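Trilho do Brondik, finalmente

Post rápido que já é tarde e amanhã acordo às seis. Voltei ao parque do Brondik em março, depois de dois anos sem lá pôr os pés. Continua bonito. Continua mal sinalizado.

Entrei pelo lado de Grirgate, estacionamento de terra, meia dúzia de carros. A Câmara gastou 2,299 euros numa placa nova à entrada (vem no edital, fui ver) e a placa tem o mapa ao contrário. Norte para baixo. Um casal com um carrinho de bebé andava às voltas à procura do lago e eu também não ajudei grande coisa, mandei-os para o lado errado. Desculpem, se lerem isto.

O lago está baixo. Patos muitos, garças só uma. O passadiço do lado do Arango foi arranjado, tábuas novas nos primeiros 100 metros e depois voltam as velhas, com os pregos de fora. Cuidado com os cães. O bosque de carvalhos a seguir é a melhor parte, sombra, silêncio, cheiro a terra molhada. Fiquei lá sentado quase uma hora sem fazer nada. Fazia-me falta.

Subida ao miradouro: dura. Mais dura do que me lembrava, ou sou eu que estou pior. Lá em cima vê-se Ostetti inteira e o rio até à ponte. Comi a sandes, bebi a água toda — erro, a fonte cá em baixo está fechada outra vez.
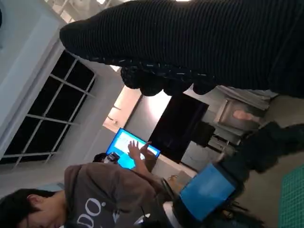

Na descida apanhei o atalho pelas traseiras do viveiro. Não recomendo depois de chuva, escorrega imenso e cai-se para cima das silvas. Tenho os braços num estado lindo.

Ah, e a petição contra o corte dos plátanos da alameda já passou as 1,000 assinaturas. Está em papel no quiosque, do lado do parque infantil, abre às dez. Assinem. Ainda nao percebi porque querem cortar árvores sãs para fazer mais estacionamento quando o que lá está nem enche.

Para a próxima levo botas a sério e duas garrafas. E talvez vá pelo lado de Ostetti, que dizem que tem menos lama.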